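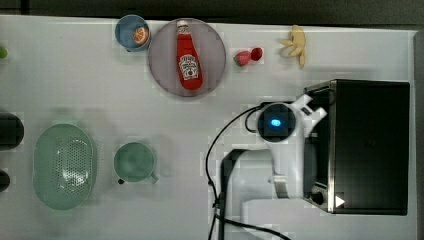 Arm at the near left corner of the oven's far side, kitchen table setup, overhead view.

6 October 2025

Kitchen chores, table 3. Question for the week is still whether the Tindall arm can put a table of food and dishes in order without help. Short answer so far: some of it.

Oven work. The fingers have to come in close to the corner of the housing, and the flat black top is hard for the depth camera. Tutura fills that area with junk points whenever the overhead lights are on. Turned them off for the second block and the map cleaned up. Knob turning not tried yet. I want a force limit in place first.

Ran 186 attempts over both blocks, all objects together. 134 good. Of the misses, 11 were the ketchup bottle. It is lying on the plate, and the planner wants to grab it across the middle, where the plate leaves little room under the fingers. Grabbing near the cap works better but then the base swings.

Colander and mug: rim grasps fine on both. Mug handle is still ignored by the planner. Strawberry gets squeezed at the default setting, so drop the force for all the small fruit. Bananas okay from the stem end.

Speed is poor. A person clears this table before the arm has finished its second object. I would not leave it alone with anything breakable, and I would not call it useful in a home kitchen. For sorting the same parts all day at Tiretti it might be good enough now.

To do:
Re-tape the camera cable so the loop stays off the table.
Ask Trivness for the softer finger pads.
Repeat bottle runs with the plate turned a quarter.
Knob test after the force limit is in. If that slips, it waits until January.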